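Wainwright opens orders for Peketti bench kit aimed at PC refurbishers

Wainwright has begun taking orders for the Peketti, a bench-mounted arm kit for stripping and rebuilding desktop computers. The company showed the kit to repair shops in January and says first deliveries will go to customers who took part in the trial program.

The Peketti consists of a tabletop arm, a two-finger gripper, a small wrist camera and a controller that sits under the bench. It sells for $3,259, with a yearly software and support plan at $289. The plan covers new task files, remote calibration checks and replacement finger pads. Buyers who skip it keep the task files supplied with the kit but receive no updates.

Wainwright is pitching the kit at shops that handle business desktops returned at the end of a lease. Those machines tend to arrive in batches of the same model, and the work on each is much the same: remove the cooler, pull the processor and memory, sort the parts, then rebuild or scrap the board.

"A technician can do any of this faster by hand on one machine," said Renata Retamal, product lead for the Peketti. "The case for the arm is a pallet of identical machines and a technician who has other work to do."

Processor handling was the main addition after the trial. Earlier task files stopped at memory modules and drive cables. The current set includes lifting the load plate on the socket, gripping the processor by its edges and moving it straight up or down. The finger pads are narrow enough to fit beside the chip with the cooler removed, and the controller limits closing force during the step.

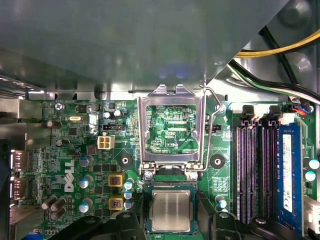

Can the kit work inside a case, or does the motherboard have to come out first?

It works inside an open case laid on its side, provided the gripper can come straight down over the socket. Wainwright publishes a clearance template that can be held over the board before a task is loaded. Where a drive cage or bracket blocks the approach, the part has to be removed by hand.

Pascual Medina, who manages refurbishing at Drerkodden, ran a trial kit for the length of the program. He said memory removal needed little attention once the case position had been taught, but that processors took longer to set up. His staff built a wooden stop for the bench so that each case landed in the same place.

"Cables were the biggest nuisance," Medina said. "If a power lead had drifted over the socket, the software paused and asked for a person. I would like it to move the lead itself, and it doesn't."

Cable routing is not on the published list of tasks. Retamal said it is being worked on but gave no date. Thermal paste is also left to the technician, both cleaning and application.

The arm runs from a standard wall outlet and bolts to a bench at least 2 inches thick. An adapter plate is sold separately for thinner tops. Setup requires a laptop with a wired network port, and task files are stored on the controller, so the arm can run without an internet connection. Wainwright rates the finger pads for up to 2,000 grip cycles before replacement.

The nearest competing product, the Trarnon, carries a longer arm and a vacuum tool – useful for lifting flat parts – but ships without task files for desktop computers. Buyers have to write their own or hire an integrator.

Orders are handled directly by Wainwright. Shops that already own the trial version can move to the current task files without changing hardware, though the older finger pads must be replaced before any processor task is run.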